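Best blocks for a toddler who only wants to stack?

brakness_mom
March 3, 2020
My son is obsessed with stacking! We have a set of 40 blocks from the church sale and the towers get so tall – I love it. Plain cubes or mixed shapes for the next set?

Yensuk634
Cubes, all the way! Little hands get them right away and any side works as the bottom.

plastell
Gotta disagree. Cubes alone get dull fast. My girls went wild once we added long ones, because then you can make bridges and roofs and beds for the bears (so many beds).

Yensuk634
At 3, sure. At one and a half mine just threw the long ones, ha!

brakness_mom
He throws everything, so no change there. Do rounded edges matter?

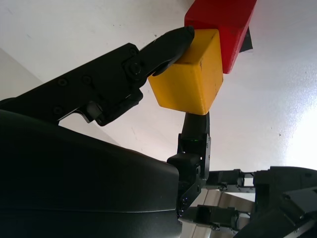 Filed under: Blocks & Building

hilde_h
Yes to rounded edges! A yellow cube and a longer red block like those two are all you need to start a good tower, and softer corners are so much kinder on bare feet. A few specks and marks don't bother me one bit.

plastell
See, a long one! Get both.

Yensuk634
Fine, both. But cubes first.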